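Multaren Opens Its Kitchen Floor to Robot Arms, With Kitchen Staff Setting the Pace

Prep crews at the contract caterer helped choose which jobs go to the machines and which stay with people

24/02/2019 — Multaren, which runs staff kitchens and breakfast counters for offices, announced today that it is putting robot arms to work on counter duty at three of its sites. The arms, set up with the engineering firm Skovero, will take on the small, repeated jobs that fill the first and last hours of a kitchen shift: moving bowls, matching lids, and putting things back where the next person expects to find them.

The program is called Gunon, and it began with a long list. Last May, Multaren asked its kitchen crews to write down every task they would happily hand over. They sent back 458 entries. Some were a single word. Others ran to a full page, with sketches. Lids came up again and again, and so did wiping down, restocking cups and reaching over a crowded counter to get at one container behind six others.

"We read every one of them, and it was a great week," said Pramila Chaturvedi, who leads kitchen operations at Multaren. "People know their own work down to the inch. One of our breakfast cooks explained exactly how she turns a lid so the clip lands on the correct side, and our engineers had her come in and show them. That was the day I got excited about this."

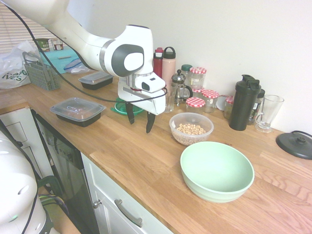
Training is done on the kind of counter people really use, and Multaren asked for that from the beginning. A bare test bench teaches an arm very little about a shared kitchen, where things pile up through the morning and nobody's bottle is ever in the same place twice. At the practice counter, the gripper works beside a glass bowl of ring-shaped cereal, with a French press, water bottles and a row of jars with checkered lids along the wall. Operators are free to rearrange all of it between sessions, and they do, with some glee.

For the crews, the biggest change is in how the day is split up. Under the new schedule, the opening shift no longer starts with a solid hour of counter setup. That time moves to cooking, ordering and talking with the people who come in to eat. Each site will also have arm operators drawn from the existing kitchen staff. They decide what the arm practices, stop it when they want the counter to themselves, and keep a log of what went well and what needs another try.

Multaren has committed to keeping every kitchen position at the three sites through the rollout. Operators receive a higher hourly rate and paid training time, and nobody is required to take the role. Crew members who would prefer to stay with cooking full time can do so on their present schedule.

Skovero's engineers have logged 1,302 practice runs so far. Plenty of them missed, and the company is open about it. Clear glass is hard. See-through plastic is hard too, and anything with a clip or a tab has to be approached from a sensible side.
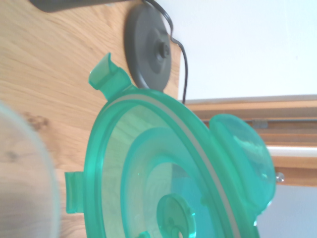

A green see-through lid with tabs on its rim, seen up close on the practice counter.

"I used to think of a lid as one object," said Chaturvedi. "Now I look at one and see edges, tabs, a middle, a top and a bottom. Our operators talk about them that way too, and they're very good at guessing where the arm will have trouble. The engineers bring them in early now — before anything gets programmed."

Floor plans for the first sites were drawn up by Bhatt, a workplace design studio that spent several mornings watching crews move around each other. Its plans give people the main walkway and leave clear standing room at the counter, so that a cook can step in without waiting for the arm to finish.

The next goal for Gunon is 1,000 practice runs on stacked bowls, a job that ranked high on the crews' list. Multaren will share the results with staff at all of its sites and ask for a fresh round of suggestions at the same time.

About Multaren

Multaren runs staff kitchens, breakfast counters and small cafes inside workplaces. Press questions and requests to visit a training session can be sent to the Multaren communications office.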